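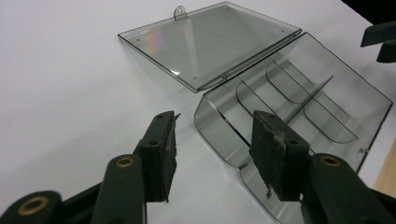
4 min read

Section 3. The box on the table

Aishwarya Achari
Working draft, 28/01/2018

Figure 3. Divided storage box in see-through gray plastic, lid open. Tab with a hole on the far edge of the lid.

3.1 Why the small box

The earlier sections dealt with drawers and shelves. Now the smallest container in the study, the hinged clear box with dividers. Screws, beads, fuses, hooks, spare buttons, fishing weights. Nearly every household in the Rasdale group had at least one, and most owners could not say when they bought it. Passed down, left behind by a tenant, came with something else inside.

We visited 24 households in Rasdale and asked each to bring out one box and sort a bag of mixed small parts into it, at whatever table they would normally use. Same bag each time. No instruction on categories. We wrote down what went where, what was moved afterward, and what was left on the table at the end. The leftovers turned out more interesting than expected, see 3.4.

A note on terms. "Base" is the deeper half with the dividers. "Lid" is the flat half. "Cell" is any space closed off by dividers, big or small. Mujić uses "pocket" for the same thing but only where the divider is curved, and we found that hard to keep up in field notes, so cell throughout.

3.2 Opening and setting down

First problem is table space. A hinged box lying open takes up nearly twice the room it does shut, and people forget this. On a narrow table the lid ends up hanging off the back or resting on a mug. On a wide clear surface the lid goes flat and stays out of the way, as in Figure 3. Everyone who had the room for it opened the box away from themselves, lid on the far side, base near. Asked about it, most shrugged. One said the lid would be in the way of her wrists otherwise, a fair enough answer.

Second problem, the see-through plastic. Good on a shelf, since you can read the contents without opening anything. Less good on the table during sorting. Against a plain white surface the dividers throw gray lines over each other and the cell edges get hard to tell apart, esp. with a lamp overhead. Glare on the lid as well. Older participants tilted the box or moved it. A sheet of colored paper under the base fixed most of this. We would of suggested it from the start had we known.

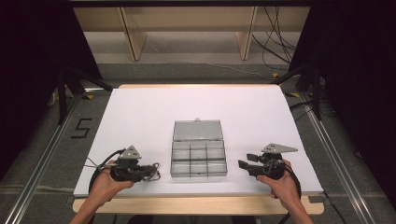

Third, dividers. Some boxes have fixed ones, some have slots where the walls can be pulled and moved. People with movable dividers almost never moved them during the task. They sorted to the cells they had. Two cells' worth of washers got forced into a single cell while the one next door held one lonely hook. When we pointed out that the wall could come out: surprise, sometimes mild annoyance.

Curved walls do better for getting things out. A finger can drag a screw up the curve. Square corners trap anything flat, and we saw boxes turned upside down over the table to free a single washer. Everything else then had to be re-sorted.

3.3 What goes where

Not a lot of agreement on categories. Size came first for most, type second, color hardly ever except with the beads. Seven participants began by type and gave up partway, shifting to size once the cells got crowded. Three sorted by where in the home the part would be used (bathroom, bike, curtains) and stuck to it to the end. Those three were also the fastest when we came back in August and asked for a particular item. Small group, so no big claim. But worth a proper follow up.

Position in the base mattered more than we planned for. Cells nearest the body filled first. Far cells got the odd items, the ones with no name. In the Orkidberg pilot the same thing came up with a drawer insert made by Markora, there with cutlery and kitchen string, and we had put it down to the depth of the drawer. Now it looks more like plain reach. People put the things they expect to want close by, and the mystery parts get pushed to the back row.

Labels: 2 households used them. Both had labeled the lid over each cell, which works when the box is shut and is useless once it is open and the lid is lying on the far side of the table with the writing backward. One of the two had since started to put paper slips inside the cells.

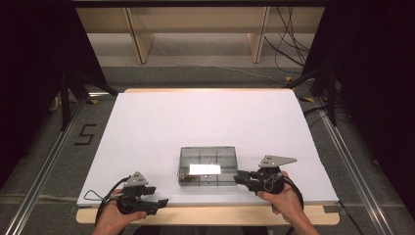 3.4 Closing, and what stays out

The latch is the weak point. Participants who did not trust theirs used a rubber band, or stored the box flat and carried it with both hands. Several told a version of the same story, a box picked up by the lid, latch not caught, parts all over the floor. We did not see it happen but the rubber bands say enough.

Before shutting the box most people gave the base a shake to level the contents. Heaped cells stop the lid from sitting down, and small parts creep over the dividers into the next cell when the box is stood on end. Leaving a little height free at the top is the obvious advice. Only the most practiced sorters did it without being told.

Then the leftovers. In most homes a few parts stayed on the table after the lid was shut. Too big, too dirty, or not known. They went into a jar, a pocket, a saucer on the windowsill. The saucer is taken up in Section 4 along with the key hook and teh hallway bowl.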